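Lists > Hardwood > Tutik League > August

Search this list Enter keywords Go

Subject: Re: Truslow signing, worth it?
Date: 8/15/26

> Truslow got their point guard at last. Three-year deal, and he
> shot 91 percent from the line at Marino. I have them going from
> 11 wins to the playoffs. Tell me why I'm wrong.

Free throws are nice. He took 18 of them all season, so I wouldn't hang a banner on that 91 just yet.

My bigger problem is who plays next to him. Marino hid him on defense for two years behind a center who cleaned up everything, and Truslow has no such center. Teams will run him through screens until he's tired – Lunanach did it twice last spring and won both games going away.
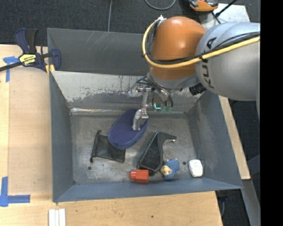 WHAT I'D NEED TO SEE

A real backup, for one. The guy played 297 minutes after the break and his shooting fell off a cliff. Three years is a long time to pay for a hot first half.

Also a coach who'll sit him when he isn't guarding anybody. I've heard "new system" from Truslow every September and it's always the same high pick and roll with different shoes.

Put me down for ninth place – and I'd take Lunanach over them in any series you like.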